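Robot hand with plastic wrap: thumb-side finger drifts when touching a box. Joint or film?

Asked by Cayetano Carrasco, 2020-08-03
Viewed 724 times

Hello all. I look after one cell at Umville with a multi-finger hand on an arm. The arm has the ribbed gray sleeve, and we keep clear plastic film over the forearm against dust. Since June the wrist camera shows the fingertips a little to one side of where the controller says they are. The error is around 3 mm at the box edge and smaller in free air.

What I have done until now:

1. Homed the hand with nothing near the fingers. The round joint cap on the side of the hand is the one I suspect, and I did not touch it yet. 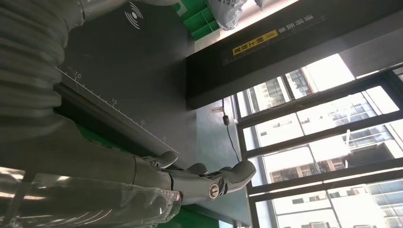 2. Repeated the touch on the dark box with the ruler scale printed on it, the same point each time. A colleague in gloves keeps a finger at the corner of the box while the fingertip is at the upper edge.

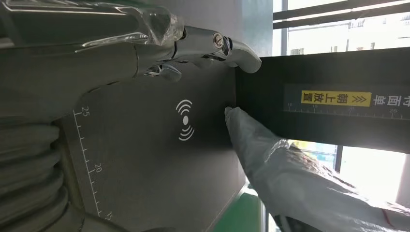
Cayetano Carrasco

3. Read the log. Code 551 comes sometimes after the touch, but not always. The manual from Frimpong only says "position deviation, check joint".

Is it correct to tighten the fastener on the knuckle, or must I first remove the film? I don't want to lose the calibration.

2 answers

Abilio Salcedo
Please do not tighten first. We had the same code at the Trorcombe line and the film was pulling. When it is bunched near the wrist it goes between the moving parts and pushes back. Power off, take away all the film, home again and do 10 touches without it. If the deviation is gone, put new film but finish it well before the knuckles, and leave slack at the wrist bend. If it is still there, mark the position of the fastener with a paint pen before you turn it, so you can go back. Also clamp the box. A finger on the corner is not a fixed reference, and I would not have a hand there with the power on.

dretcombe_maint
check the cable too. ours was the cable

Comment from Cayetano Carrasco: Thank you Abilio. I will clamp the box and try without film. Which cable, please, the one inside the sleeve?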